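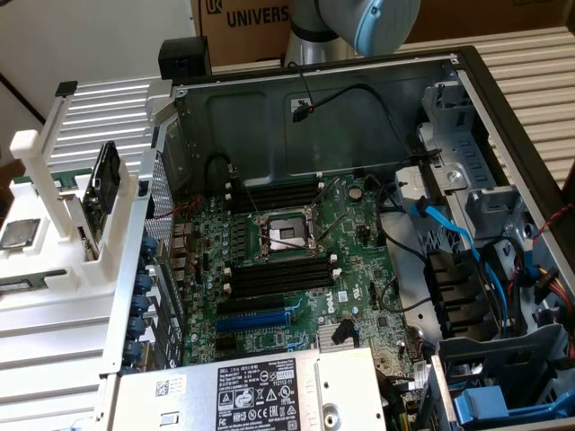

3.2 Condition of the donated machines

The towers came to the Prarkolness repair store in March from two office clearances, one handled by Llewellyn and the other by Potura, and 83 of them were complete enough to be included. Each case was laid on its side and opened before anything was removed, and its state was entered on a one-page form. We recorded the processor socket first, as missing processors were the most common fault in both batches. The Dell board in Figure 2 has an empty socket with the metal frame open, and there are memory slots both above and below it. A case like this was entered as "board present, processor absent" and went on to the next stage — it was not counted as scrap.

Figure 2. Desktop tower on its side with the side panel off.

Of the 83 towers, 26 had no processor and 6 had damage to the socket itself. The damaged boards were set aside and their power supplies and drive brackets kept as spares. Coin-cell batteries were replaced in every machine that was rebuilt, whatever the reading on the old one. Cables were left connected where possible, because earlier work (Gromov survey, section 4) had found that many faults were put in by the people doing the stripping. We found the same in our first batch and changed the order of work for the second. Memory was tested last, in a known good board. The form and the full table of faults are in Appendix B.

Reader comments

tinbox2000: Were the bent pins on the 6 damaged sockets past straightening? I have saved a few with a fine needle and a lot of patience.

M. (repair café): Useful form, we have borrowed it. Could you add a line for missing screws?

oldtowers: Table in Appendix B will not open for me — is there a plain text copy?

Related items

Sorting mixed memory by speed and size
Power supply testing on a small budget
The Gromov survey of office clearances
What happens to old drive brackets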